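Shelf sag, and why I stopped trusting span tables 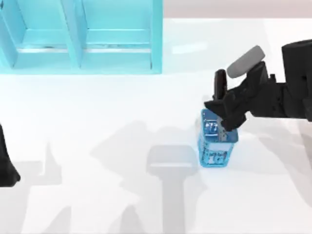 Most span tables for shelving assume a simply supported board with a uniform load, and they state a maximum deflection without saying how long the load stays on. A board also creeps. My paperback shelf met the table's limit on the day I loaded it and was well past it by April. The fix I keep coming back to is a divider in the middle. A unit with two compartments side by side and a thick central vertical between them, like the turquoise one at the top, has a short board in each bay. Deflection under uniform load goes with the fourth power of span, so halving the span at the same load per inch leaves a sixteenth of the sag. Doubling the board thickness only gets you to an eighth, and weighs more.

Iwona Kaczmarczyk wrote to ask whether fixing the ends helps. In theory it cuts midspan deflection to a fifth. In practice a screwed butt joint rotates, and I would not count on more than a small part of that. A full-width dado is better. Shelf pins give you nothing.

Back edge support is the other cheap option. Glue and screw a cleat to the back panel, 3 screws per bay minimum, and check that the panel itself is fixed to the sides.

I still owe Shobha Iyer the numbers for edge banding. Those go in the next post, once the test board has been loaded for 300 days.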